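From: Darius Petrauskas
To: refill-formulators list
Subject: Re: Powder foundation refill pans, retention and breakage

Sharada Varma wrote:

> We moved the Udwood pressed foundation to a refillable compact in April.
> The pan is tinplate, held by a magnet in the base. Customers return the
> empty pan in a paper sleeve and get a new one the same way. Returns are
> fine. The complaint is breakage of the new cakes in the mail. Same
> formula, same press, and we never saw this when the pan was glued in.
> Does anyone have a drop procedure they trust for loose pans? Also, is
> there any point in going up in pressure?
>
> Sharada

Sharada,

We went through the same thing with the Lopes blush line, so I can give you what we did. Your formula may behave differently, especially if it carries more mica than ours.

A glued pan in a closed compact has the lid, the puff and the mirror frame all taking part of the load. A loose pan in a sleeve has only its own rim. The tinplate flexes when the mailer is bent in a sorting machine, and the cake lets go at the edge first. Once there is a gap at the edge, the next knock lifts a piece out. If you look at your returned complaints you will probably find crescent-shaped pieces missing from the rim and a sound center. If the cracks start in the center, you have a binder or fill problem and can ignore most of what follows.

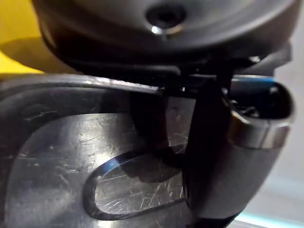
Should the pan be tested inside the compact or on its own?
Test it on its own, in the sleeve and mailer it ships in, and then run a smaller set in the compact. The two results answer different questions and should be logged separately.

Our procedure, for what it is worth:

1. Press the cakes and leave them overnight at room conditions. Fresh cakes give results that are too good.
2. Weigh each pan. Write the number on the back in grease pencil.
3. Pack as for shipping.
4. Drop flat, face up, from 30 inches onto a steel plate. Then face down. Then on one edge.
5. Open, tap out anything loose, weigh again.
6. Repeat until the set has had 5 full cycles.

Steps 4 and 5 should be done by the same person throughout. Benedito Damasceno and I ran the same batch on the same afternoon and got different losses, and the cause was how hard each of us tapped. We now tip the pan over once and do not tap at all.

On pressure: we tried it and I would not go far. A harder cake survives the edge drop better but pays off badly on a puff, and with our formula it glazed after a few uses. Customers complained about that more than they had about breakage. We went back to the old setting and raised the liquid binder slightly. Anas Salem at Fendden may have figures for a zinc stearate change, which I have not tested.

What helped most was the pan. We had the supplier add a shallow bead to the floor and a small inward roll at the rim. The bead stiffens the floor and gives the powder something to key into. The tool change delayed us, and the first samples came in with a burr on the roll that cut the sleeve, so ask to see the rim before approving anything.

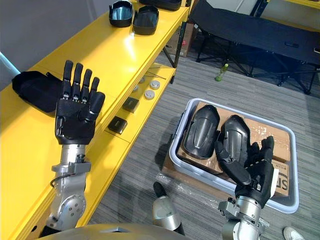
The sleeve matters less than I expected, and the way pans sit in the mailer matters more. We had been shipping two pans stacked face to face with a paper disk between them, and the upper one did the damage to the lower. Dirceu Honorato redrew the insert so that both lie side by side in one layer. If you want to mock this up before paying for a die, use a shallow plastic tray with cardboard inside, the same sort of thing as the light gray one above with the two black shell pieces in it, and cut the cardboard to hold each pan by its outer wall. Do not let it press on the powder face. Keep the two cutouts far enough apart that the rims cannot meet when the mailer is bent.

We ran the final insert on a set of 400 pans sent out through ordinary mail and back. I can share the sheet off list. It is in metric and the column headings are a mess.

One question back to you. Is the magnet under the center of the pan or is it a ring? With a center magnet we found that users pry at the rim with a fingernail to get the empty out, and some do the same with a full one by mistake. Bareck supplied us a base with a push hole, and that took care of it, but the hole lets powder into a handbag if the pan is missing.

Darius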